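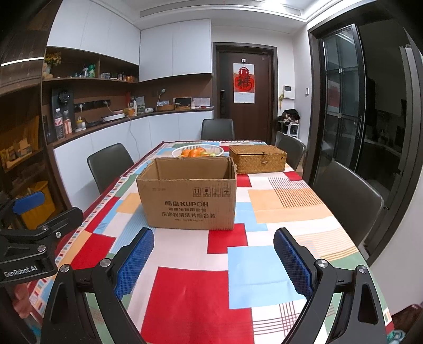

Week 4: Descriptive marks and the myth of the clever misspelling

Reading: the Trelline extract and the Radebe problem, both in the course pack. Bring the extract on paper.

Most textbooks lay out the spectrum (generic, descriptive, suggestive, arbitrary, coined) as though marks arrive already sorted. I have my doubts. Read enough decisions and the line between descriptive and suggestive looks a lot like a conclusion reached first and labelled afterwards. Keep that in mind when a judgment tells you a word "requires a degree of imagination". Whose imagination? How much? The cases seldom say.

What the test claims to do

A mark is refused registration if other traders would want to use the same word, honestly, for the same goods. The policy is sound enough. The trouble is evidence. Registries lean on dictionaries and web searches, and neither tells you much about what a shopper understands while standing in an aisle.

Trelline

The applicant sold clothesline and said its name was coined. The examiner heard "line" and stopped there. On review the mark was allowed, mostly on the strength of a survey of 1,276 shoppers. Look hard at that survey. The applicant paid for it, the first question showed people the name in the applicant's own lettering, and 12 of the answers were thrown out with no explanation. A big sample doesn't cure a leading question.

Foreign words

The usual rule is to translate the word and then ask whether the translation describes the goods. Applied strictly, it gives silly results. Suppose Suvska meant "dry" in a language few local buyers speak. Should a maker of towels lose it? One view says yes, to protect importers. The other says the buyer's ear is what counts. I find the second more convincing, though it gets awkward once you ask which buyers.

Radebe problem (for tutorial)

Radebe sells laundry soap under GENDILOV and objects to a rival's GENTLE-OV. The rival says both names just mean "gentle" with a bit of spelling on top, so Radebe owns very little.

1. Is GENDILOV descriptive when spoken aloud? Does it matter if nearly all sales are online?
2. What evidence of use would you want, and over how many years?
3. If the mark is weak, how close may the rival come?

Written answers to question 3 are due 2026-06-02, maximum 3 pages. Please don't cite the headnote as if it were the judgment.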